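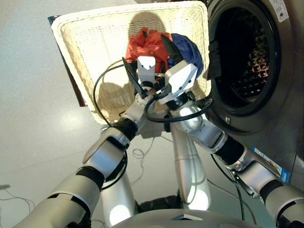

Wicker laundry basket with a rolled rim, holding an orange-red item and a blue one, in front of a front-loading washer.

Laundry basket

A laundry basket is an open container for carrying clothes to and from the wash. I've kept up this entry for the household pages since September, and I'll admit I have strong feelings about baskets, so bear with me. It's a different thing from a hamper, which stays put and usually has a lid. A basket travels!

Shapes and materials

Most of the ones I come across are rectangular, round or oval. Wicker is the old favorite (willow or rattan, or a paper or plastic weave made to look like them), and plastic took over in a lot of homes for being light and easy to rinse. Wicker breathes nicely but it snags – I lost a good sweater to a broken strand once and I still go over the inside of a new one with my hand. A thick rolled rim is worth looking for if you carry yours by the edge, as I do. Rosalía Rivas, who taught me to weave, always said to judge a basket by its rim and forget the sides.

Flat carriers

Shallow trays do part of the same job. They hold a lot less, but you can see every piece at a glance, and that's handy for a small dark load where a black sock likes to hide in a navy sleeve. I use one for delicates and for things coming out of the machine that need to lie flat.
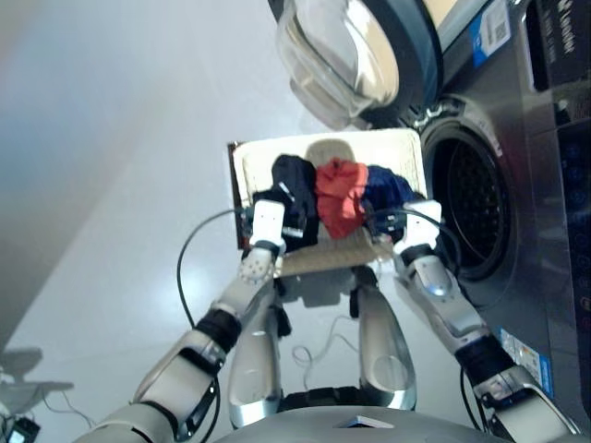 Black, red-orange and navy garments side by side on a shallow off-white tray, near a front-loading washing machine.

Use with front-loading washers

A front loader opens at the front, so the basket ends up on the floor or held at door height. Low baskets fit under the open door of many machines, and you can just pull the wet things straight down into them. Check yours with a tape measure first! Mine clears by 11 millimeters and I was very pleased with myself.

Sorting

Reds and oranges that are new to the house get washed apart from pale things until they stop giving up dye. Blues and blacks can usually share. Lộc Phan, a neighbor of mine in Indadville, keeps a separate basket for each color and has around 8 of them stacked in the hall, but two will do for most people.

Care

Wipe wicker with a damp cloth and let it dry away from the heater. Don't leave wet towels sitting in it overnight – the bottom goes gray and then it smells.

See also: Hamper, Clothesline, Washing machine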